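PRESS RELEASE - for immediate use

Uniyal sign Renu Bhardwaj as head coach, Karance Cup squad to be named in February

Uniyal have a new head coach. Renu Bhardwaj joins the Counter-Strike side with immediate effect, on a deal that runs to the end of next season. She takes over from Shivam Solanki, who stays with the club and moves upstairs to run the academy.

Bhardwaj comes from Erkorness, where she was assistant coach and later analyst. Three seasons there, two cup semi-finals. Before that she played, mostly as a support rifler, and captained a student side that got further than it should of.

First job: the Karance Cup. Uniyal go in through the open qualifier after missing out on a direct invite. Best of one until the last eight, best of three after that. No easy route.

"I've had a good look at the demos and there is a lot here I like," said Bhardwaj. "The aim is there. The mid-rounds are a mess at times, we all know that, and that's where we start. I want us calmer when it's two against two and the clock is running down."

Solanki had been in charge for 316 maps, a club record. He asked for the change himself after the autumn split.

"I was tired and the lads could tell," he said. "Best thing for everyone. I still get to shout at people, just younger ones. Renu will be better at the bits I was bad at, and I've told her which bits those are."

Line-up news

The starting five is unchanged for now. The sixth man spot is open and trials are under way. Ten days of scrims, closed doors, no streams. The squad for the Karance Cup will be confirmed in February, once roster lock has been agreed with the organisers. Please don't ask us for names before then, we wont be giving any.

In-game leadership stays as it is. There has been talk online that the role would change hands along with the coach. It isn't changing. Bhardwaj was asked about this in her first team meeting and said she saw no reason to touch it.

Map pool: the club has permanently vetoed the same map for most of the year. Expect that to end. Bhardwaj wants it playable by the time of the qualifier, even if it is never a first pick.

Academy

Solanki's side will play in the Aso League from next season, with home matches online and the finals on stage. Sign-ups for open trials brought in more than 1,650 entries, of which 60 players will be asked to a bootcamp. Ages 16 and up. Under-18s need a parent or guardian's form sent in before they travel, no exceptions.

Players who have been picked will hear by email. Check the junk folder. Travel is paid, food is paid, bring your own mouse and headset. Keyboards are there if you want one.

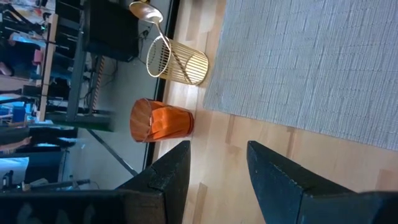
Supporters and tickets

Members get first go at seats for the Karance Cup if Uniyal qualify. Sale opens at 10 in the morning on the day after the qualifier ends. General sale follows later the same day, at a time still to be confirmed. Last season's scarves are half price in the online shop until they're gone. The new shirt is delayed at the printers, sorry, orders already placed will be honoured at the old price.

Interviews

Renu Bhardwaj and Shivam Solanki are both free for short interviews this week, by phone or video call. Ten minutes each please, mornings are best. Players are not available untill the trials are over. Requests to the Uniyal press desk, with the name of your outlet and the topics you'd like to cover.

ENDS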